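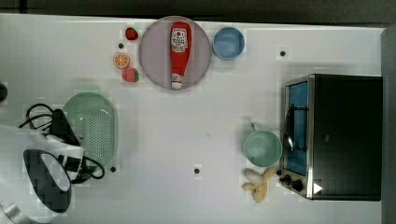

Skenedent Manipulation Group, Tabletop Team

Setting the Table the Same Way Twice

The rules for the kitchen table at Skenedent fit on one sheet of paper. They were written in June, after two shifts ran the same task and came back with results that could not be compared. Both shifts had used the same arm and the same toys. They had not used the same starting layout, and neither had written down what they did.

The sheet is now in its second version. It covers what goes on the table, who may reach over it, when a run counts, and what gets logged. Other teams in the building have asked for copies, and Riltar, which runs a similar setup with a different arm, has adopted most of it.

Props come first. The table is stocked from a fixed list: a plate, a colander, a toaster oven, cups and bowls, and toy food such as strawberries, an orange slice, a banana and a ketchup bottle. Anything on the list can be used. Anything off the list needs a note in the log before the run starts. Toy food is the rule here, and real food stays in the break room.

Each layout has a number and a printed reference photo. The operator sets the table, compares it with the photo and signs. Small differences in angle are allowed for most items. The oven is the exception. It must be squared to its marks every time, as a door that sits a little off changes the path the arm has to take.
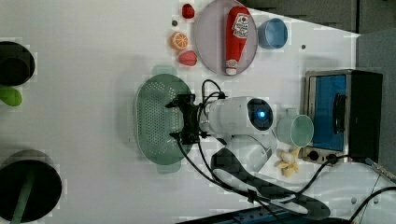

By the Tabletop Team, Skenedent
Wednesday, August 30, 2023

The second part of the sheet deals with people. One person runs the arm and one person resets the props, and they do not trade jobs in the middle of a block. The resetter keeps both hands behind the table edge until the operator says "held." The operator does not say it until the arm has stopped and the hold light is on at the desk. If either one is unsure, they stop the run. A stopped run costs a few minutes and carries no penalty.

Cables get their own paragraph. They need enough slack for the wrist to turn through its full range, and they are checked at the start of each block. A cable that catches on a prop ends the run, even if the arm finishes the task. Early on, some operators were counting those runs as good. The second version says in plain words that they are failures.

Runs are grouped in blocks of 100. At the end of a block the operator and the resetter go through the log together and mark each run as clean, failed or void. Void is for problems that have nothing to do with the arm, such as a wrong layout or a lost recording. If fewer than 95 runs in a block have complete log entries, the whole block is set aside and done over. That rule is the least popular one on the sheet. It has been used 5 times.

The log held 2,681 runs when this issue closed. The Zamora project, which trains on that log, takes only runs marked clean or failed. It wants the failures as much as the clean ones, provided the reason is filled in. "Missed grasp" is an accepted reason. "Bad run" is not.

Two points are still open. One is how worn a prop can get before it is replaced. Printed labels fade, and a faded label may look like a new object to the software. The other is lighting. The sheet says blinds down and overhead lights on, but it gives no reading, and the Nista meter the team ordered has not been set up.

A third version of the sheet is planned once the meter is in use. Until then, the current one is taped to the wall beside the operator's desk, and changes go in the log under "Rules."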